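Subject: Re: [trokinano-readers] Page counts and the winter anthology

On Sunday Aleck wrote:

> Dear all, I have put the texts in one folder now. Total is over what the printer allows us. Can someone look at the lengths before we fix the order? Also I don't understand why the Alarcón story has two endings in the file. Is it on purpose?
>
> Aleck

Dear Aleck, dear list,

I read the folder last night, all 7 texts, and I write my notes here so that everybody can disagree with them at the same time.

First the lengths. We agreed in December that a story can have up to 2,000 words and an essay up to 1,000. The stories are fine. The longest is "Cloviria" with 1,843 words, and I would not take out any of them. The trouble is the essays. Two of them are much too long, and one of these is mine – I will shorten it this week.

## The two endings

I believe it is a mistake from copying. In the first ending the sister goes back to the harbor, in the second she stays in the kitchen and the letter is not opened. I prefer the second, but please ask Alarcón before you delete anything. Last year we removed a paragraph from a poem in prose and the author found it only in the printed book.

## The order

I would open with "Cloviria", because it is calm and the reader gets time to sit down. After it should come something with more speed. My proposal is the essay on work and hands, which starts with the grandmother's sewing.

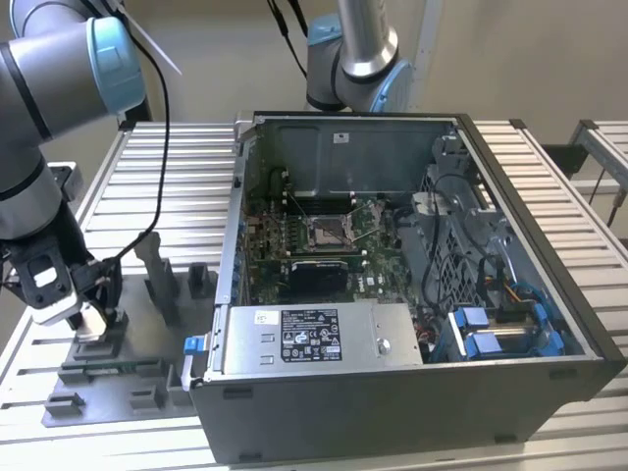
## Small things in the language

- Please choose "gray" or "grey" for the whole book. I vote for "gray".
- Dialogue has three kinds of quotation marks now. The straight ones are easiest for the printer.
- In the translated story, "he made a party" should be "he had a party". I make this error myself, so I notice it.
- The title page says Trokinano with a small t. The cover has a big one.

I can read the proofs in the evenings, but not before 7. If someone wants to share the essays with me, write to me directly and I will send half of them.

Greetings,
Kári Kragh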